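Section 4: Setting up the Rastia cell for memory work 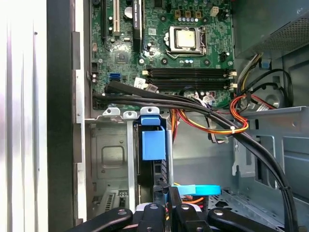

Fig. 12. Wrist camera view into the open tower, processor and empty memory slots toward the top.

I wrote this part after my second full setup of the Rastia cell, so it's in the order I do things now and skips the dead ends. You should already have the arm bolted down and the Cluleo controller talking to it (section 3). If the status light is still blinking, go back and sort that out first, because none of the steps below will save.

What you need: the donor tower, a soft brush, a 2 mm hex key, and the Carretero fixture plate.

1. Unplug the tower and take the side cover off. Lay it in the fixture with the board facing up at the arm, and snug the side stops by hand.

2. Put the controller in Teach and drop the speed to 12 percent. I know it feels painfully slow! Leave it there until step 7.

3. Jog the gripper over the case until you get a view like Fig. 12. You want the CPU socket and all of the memory slots in view, with the finger tips showing along the bottom. If you've lost the fingers, the camera bracket has slipped (see the note further down).

4. Save this pose as HOME_BOARD.

5. Look at where the cables run. In my tower a thick black bundle comes across under the slots and bends down the right side, with some red, yellow and orange wires looping beneath it. Draw a keep-out box over anything like that in the Pranosach path editor, and be generous.

6. Draw a second box over the drive cage. Take in the blue latch at the top of it too (I left mine out the first time and clipped it on the way past).

7. Teach the four slots, one at each saved point, approaching straight down. Then raise the speed to 63 percent and do a dry pass with nothing in the fingers.

CAUTION: Keep your hands out of the case whenever the arm is enabled, even in Teach. Use the stop button before you move a cable.

CAUTION: Don't let the fingers rest on the processor or its lever arm.

Note: The camera bracket is held by small hex screws. Nip them up and redo step 4 if the view has drifted. I check mine every morning, and I went through the whole lot again in March after a finger swap.

Note: Brush the finger pads before each session. Dust makes them slide on the edge of a module, and then you're fishing it out of the cables.

Saved poses live under Cell > Poses > Board. Export a copy before you update the controller. Section 5 covers picking modules from the tray.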